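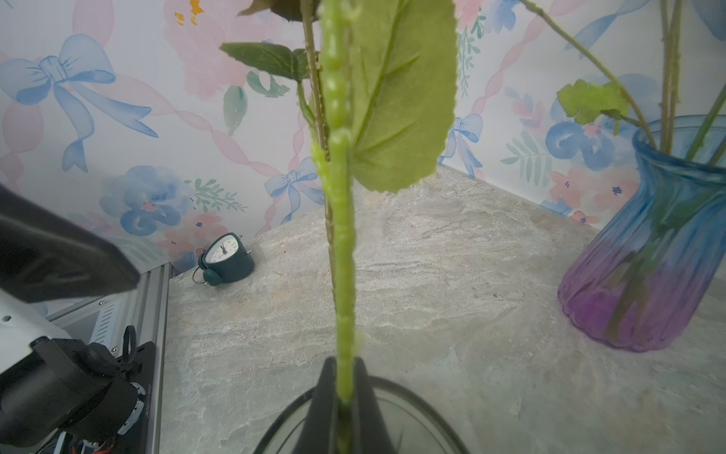
The woman who keeps the recordings of the Tulivell Listening Room does not like to be called an archivist. "I have no diploma in it," she says. "I started by sitting with my aunt and a machine." She asked me not to print her name, as the old people who speak on the tapes are the ones who should have their names remembered. When I asked her how a story is different from an answer, she pointed to a stem with a big leaf on it, like the one at the top of this page. "Everybody looks at the leaf, with the teeth on the edge and the veins," she said. "Then you see there is a thinner stem behind, and it has small thorns. With my aunt it was the same. She talked of the harvest for an hour, and behind it was her brother who left."

The collection has 688 recordings today. The oldest were made on a Jorix cassette recorder which was heavy and ate its batteries, and the newest are made on a telephone. Most of the speakers came from the farms above Tulivell, or worked in the Magnusson mill when it was still open. They speak about washing, bread, weddings, floods, and who was allowed to sit near the stove.

"People come and ask me for the important stories," she says. "I ask them, important for whom? There is one man who explains how to sharpen a scythe. It is long, and he repeats himself, and he coughs. His granddaughter has listened to it more times than I have."

She has strict rules for a visit. The first is that the recorder stays in the bag until the coffee is finished. The second is that she never corrects a date. "If she says the bridge fell in the year her son was born, I write that. Maybe the bridge fell one year later. I can put it in the notes. I will not say it to her face in her own kitchen."
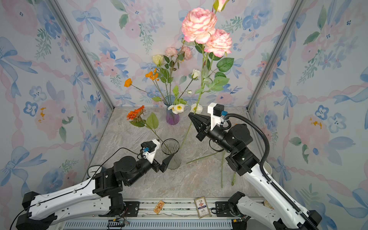

Roses and carnations in a purple glass vase.

Of all the recordings, 409 are typed out in full. The rest have only a short card with the name, the village and some words about the content. For a short time the room tried a program called Moltix, which should turn speech into text. She laughs when she remembers it. "It was made for people who speak in the television. Our people say half of the word and swallow the other half. It wrote that my uncle married a boat."

So the typing is done by hand, in the evenings. She types with headphones and a foot pedal, and she leaves in the silences. A short silence is marked with one line and a long silence with two. I asked if this was necessary. "Play me one without them," she said, and after a moment - "You would not know that he was crying."

Some things are not for everybody. Certain songs belong to a family, and some tales should be told only when the cold season has come. When a family asks for it, a tape is put in a separate cabinet and is given out only with their permission. There was a disagreement about this in June, when a visiting student wanted to copy a lullaby. The family said no, and the student went home without it.

"I was sorry for her, she had come a long way," the keeper says. "But I had promised the old lady. A promise to a person who is dead is still a promise, I think it is even more." 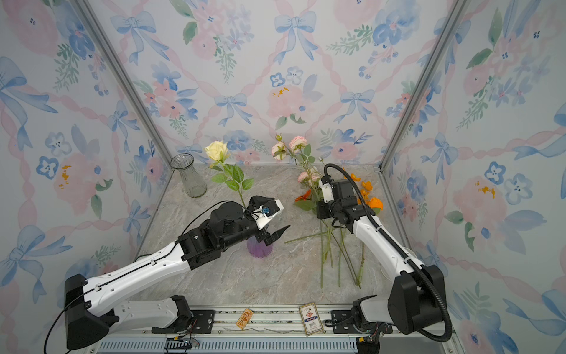

My last question was about what she would like to hear if she could go back to one of the speakers and ask again. She did not need to think. There is a woman on one of the early tapes who begins to describe the front room of her childhood home, and then the cassette ends. She had come only as far as the walls. They were papered in a pattern like the one in this last picture, pink roses and blue flowers, with blue bows tied along pink ribbons. Her mother had chosen it from a book and her father thought it was foolish. "And then it goes click," says the keeper. "I had another cassette in my pocket. I was young and I was too shy to say, please wait, I must change it. She went on talking, and I nodded, and I have forgotten all of it except that there was a clock."

Now she always brings 2 machines, and she puts both of them on the table. The Listening Room is open in the afternoon for anyone who wants to come and listen. Relatives of a speaker may take a copy home.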